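Second week of teleop

By the second week of August I had stopped dreaming about the gripper, which I took as a good sign. The count stood at 137 demonstrations. Marina Fragkou wants 200 before she trains anything, and she has been firm about that.

The job is clearing a table. I drive the arm by remote control, pick up whatever is lying there, and put it away. Then I mess the table up again and start over. Resetting takes me longer than driving.

Cups are fine when they stand upright. You come in from above, one finger inside the rim, close, lift. A cup on its side is a different job. I have to tilt the wrist a long way over and come in low, and from the wrist view it is hard to judge how far the fingertips are from the table. I bumped the table twice in one afternoon and Tarun Agarwal made me slow the arm down.

Plates are worse. They are flat and wide and the fingers want to slide under the rim, but there is hardly any room. My best approach so far is to push the plate a little with one finger, then pinch the edge.

Marina asked me to leave the clumsy attempts in if they end well. She says a recovery is worth keeping — I was deleting them at first, so some of the early ones are gone. 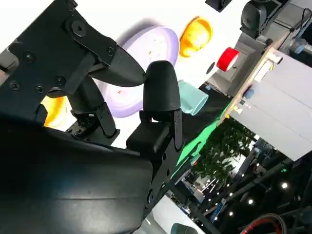
Wrist view, with the teal cup on its side and the lavender plate behind the fingertip.

I also changed how I hold the controller. Elbow on the armrest, small moves, let go of the trigger slowly. My shoulder has stopped complaining.

Next up is the tape roll, which I keep gripping off center. Sheyla Quintero takes the evening shift and has a better hand for it than I do, so I plan to sit in and watch how she lines up.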